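Cahier de montage -- Degefa, version longue
Septembre, salle 2, reprise à 9 h 40

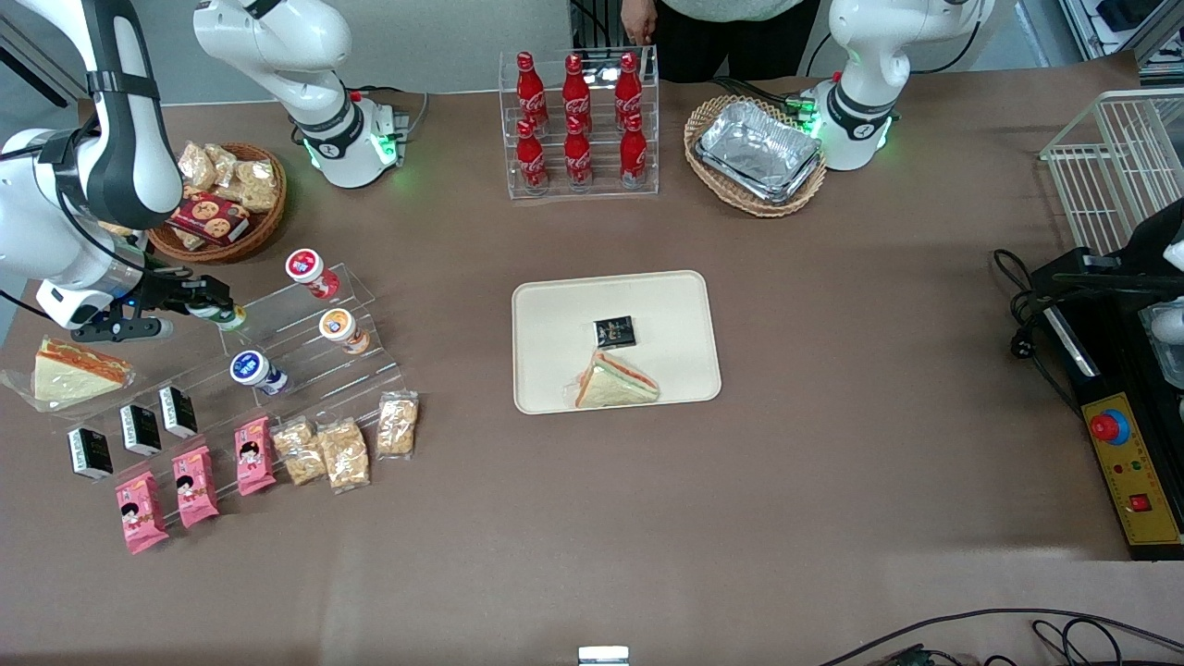 Repris la séquence du repas de noces là où Liya l'avait laissée. La version actuelle fait 157 minutes et contient 324 plans pour la seule deuxième partie. Mahlet voudrait garder tout le discours du beau-père. Je l'ai revu trois fois ce matin : on rit jusqu'à la phrase sur le notaire, ensuite on attend. Coupé provisoirement à cet endroit, avec retour sur le visage de la mariée pendant 18 images de plus que dans la version précédente.

Problème de raccord : le beau-père a la serviette sur l'épaule dans la prise 4 et sur les genoux dans la prise 6. Henok dit que ça ne se voit pas. Moi je le vois. Essayé de passer par le plan large de la salle, mais le son du plan large est inutilisable (vaisselle). On pourrait poser dessus le son de la prise 4, à condition qu'on ne lise pas ses lèvres. À vérifier sur grand écran.

11 h 15. Discussion avec Ximeng sur la musique. Elle propose de retirer l'accordéon de toute la scène. D'accord avec elle pour le début : l'accordéon annonce qu'il faut rire avant que quelqu'un ait ouvert la bouche. Je le garderais à la sortie, quand ils cherchent les clés de la voiture, parce que l'orchestre est encore censé jouer derrière la porte. Deux exports faits, avec et sans, dans le dossier « noces_son ».

Revu aussi la scène de la gare. Le gag de la valise dure trop longtemps d'une bonne seconde. Dans le scénario de Kidus, la réplique vient après la chute ; sur le plateau l'acteur l'a dite pendant. C'est mieux pendant, mais on perd la fin du mot « correspondance ». Postsynchro à prévoir pour ce seul mot -- à ajouter à la liste de Henok, qui en compte déjà 24.

Après-midi. Projection du bout à bout de la première partie pour Kidus et Mahlet. Notes prises dans le noir, recopiées telles quelles :
- entrée du père dans le bureau : bien, ne plus y toucher
- l'appel téléphonique : on ne comprend pas à qui il parle
- trop de gros plans dans l'escalier
- le silence après « tu as maigri » : Kidus veut le rallonger, Mahlet le raccourcir
- générique de début trop clair

Pour le silence, j'ai proposé d'attendre la projection de Braststead. Le public là-bas ne connaît ni les acteurs ni l'histoire, on entendra tout de suite si la salle décroche. Kidus se méfie des projections tests. Il dit que sur Cirkudar ils avaient enlevé tout ce qui gênait les gens et que le film était devenu poli. Je n'étais pas sur Cirkudar, je ne peux pas juger.

Sous-titres : la copie anglaise envoyée par Sternberg traduit le jeu de mots sur « la pièce » par une blague sans rapport. Ça fonctionne à la lecture, mais elle arrive avant la réplique et tue la réaction de la fille. Demander un découpage en deux cartons, le second calé sur le changement de plan. Liya leur écrit.

17 h 30. Sauvegarde faite sur les deux disques. Le disque B est presque plein, il faudra sortir les rushes des essais lumière.

À faire demain :
- tester le plan large avec le son de la prise 4
- étalonnage provisoire de l'escalier
- renvoyer à Mahlet la scène du discours en entier et en coupé, sans lui dire laquelle est laquelle
- retrouver la prise où la mariée regarde l'horloge (le rapport de script donne la 7, elle n'y est pas)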